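Keep the Bad Stitches

I've been in a running argument with Myfanwy Skyrme since January, and I think it's time I had it in public, where she can't interrupt me. The argument is over what you throw away.

We both work on the suturing set at Duretau. People sit down at the console, they sew, and the whole run gets saved: the video, the hand movements, the pedal presses, all of it. Later a model learns from those runs how to pass a needle and tie a knot. Before that happens somebody has to decide which runs are good enough to teach from. For the last batch that somebody was the two of us, with 597 runs and a lot of tea.

Myfanwy's rule is simple. If the run is clean, it stays. If the operator fumbles the needle, regrasps it, pulls a loop too tight and has to ease it back, out it goes. Her reasoning is that you don't teach a kid piano by playing them wrong notes. I get it! When I started I had the same rule, and I was meaner about it than she is. I once dumped a whole afternoon of Gwion's work because he kept stopping to think.

What changed my mind was sitting next to Pui-shan Kong while she sewed. She's the best we have, and if you watch her at full speed you'd swear she never makes a mistake. Slow it down and she's fixing things constantly. The needle comes through a hair too shallow and she backs it up. A thread drifts over the jaw and she sort of shrugs the wrist to get rid of it. The whole skill is in there, and a strict reviewer would cut half of it for being untidy.

So I've come around to thinking that "clean" is mostly a word for "I didn't look closely." The view we work from is tight, and there's a lot going on in it even when the instrument has nothing in its jaws.

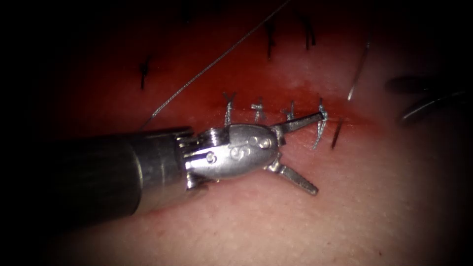

Jaws open and empty beside a row of four tied sutures.

You could look at that row and say fine, nice even spacing, next. But the last one on the right is longer than its neighbors and hangs in a loose loop. Is that a bad stitch? I'd say leave the argument for another day and keep the run. There's also a long gray strand lying across the upper part and short dark stitches sticking up beyond the row, and a learner that has only ever seen a bare, tidy field is going to have a rough time the first day it meets clutter like that.

The open jaws matter too. We used to trim idle stretches, all those seconds when the gripper isn't holding anything. I wrote the trimming script myself and was very proud of it (it cut our storage by 46 percent, and I told everyone at lunch). Then we trained on the trimmed runs, and the model was lovely right up until it had to let go of something and decide what to do next. It would hover. It would close on thread that wasn't there. We'd cut out every moment where a person looks, waits and picks the next move, and then we were surprised it couldn't do that.

Now, Myfanwy's side, because she'll read this. She says if you keep everything, you end up teaching hesitation. She's right about that one. Some of our newer operators freeze for ages, and there's nothing in it to learn except nerves. She also says surgeons don't want to hear that we fed the thing sloppy work on purpose, and Mererid Howells, who has to talk to the surgeons, backs her up loudly.

My answer is labels. Keep the run, mark the stumble, mark the recovery, and let the training side choose how much weight each part gets. It's slow work. Labeling takes us 3 times as long as plain pass-or-fail, and I know perfectly well that the person asking for it (me) also complains the most while doing it. But a run you've labeled can be used five different ways next year, and a run you deleted is just gone. I still think about Gwion's afternoon.

I'd also like us to stop paying operators by the accepted run. Gough does it that way and so did we until recently, and people learn fast what gets accepted. They abandon anything that wobbles and start over. You end up with a pile of first tries that went well and hardly any second tries at all, and the second tries are what I'm after. Pay by the hour and let them finish the stitch.

Myfanwy has agreed to a trial: 2 operators, everything kept, everything labeled, same training budget as her clean set. She's picked Pui-shan for it, which I think is a strange choice for someone who wants to win. I asked for Gwion as the other one.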